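I was on the early desk at the Weltton paper the week the ferry hit the pier, and I still can't hear a ship's horn without reaching for a pen.

It was November and not properly light. I'd got as far as the kettle when the phone went, and a man said the Samedby boat had gone into the end of the pier and there were people in the water. Then he hung up! I stood there holding a teabag. You always imagine you'll be brilliant when something like that comes along, and I spent the first minute looking for my other shoe (I take them off under the desk, always have).

The coastguard wouldn't say much. A vessel had struck a fixed structure, 16 people had been aboard and 2 had gone to hospital. I wrote that down, put my coat on and drove to the harbour with the window open because the heater in my car smelt of fish even then. 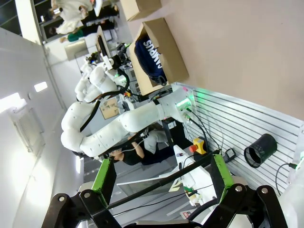 They'd closed the road by the chip shop, so I left the car half up the kerb and walked. The ferry was still there, nose against the piles, with her bow pushed in like a dented tin. She was the Nanayakkara, a fat little boat painted cream and blue, and I'd been sick on her more times than I care to remember. An ambulance was pulling away without its siren on. I didn't know whether that was good or bad, and I didn't like to ask.

What I did do was talk to the woman from the ticket hut, who had a blanket round her and didn't seem to know where it had come from. She said the boat came in at the usual speed and then just kept the usual speed. That was how she put it. I wrote it in my notebook and underlined it, and my first thought — I'm not proud of it — was that it would make a lovely opening line.

By lunchtime the police had the skipper in for questioning, and the whole of Weltton had decided he was drunk. He'd been seen in the pub the night before. Well, so had I, and I'd seen what he was drinking, which was lime and soda with a bag of nuts. I told my editor that and he said it wasn't a story, it was a drinks order.

So I rang Ultell, the firm that looked after the engines, and got a recorded message about opening hours. I rang again at four and got a person, who put me through to another person, who breathed for a bit and said the throttle cable had been on a list.

What list, I said.

The list of things to do, he said, and then he seemed to hear himself and the line went dead.

I typed it up with my coat still on. We used to sell 1500 copies on a good day, and that one had gone by teatime. I was so pleased with myself I walked home along the front, past the tape and the flowers people had started leaving, though both passengers were going to be all right. 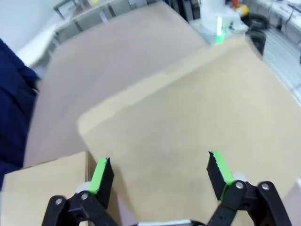 You left out the lime and soda, the ticket hut woman told me when I saw her the next morning, and that was the only bit he'd have wanted in. She'd folded the paper very small. I said there hadn't been room. She looked at me for a while, then went back inside and put the hatch up, as there was a queue by then for the replacement boat, and I bought a return to Samedby and sat out on deck in the rain.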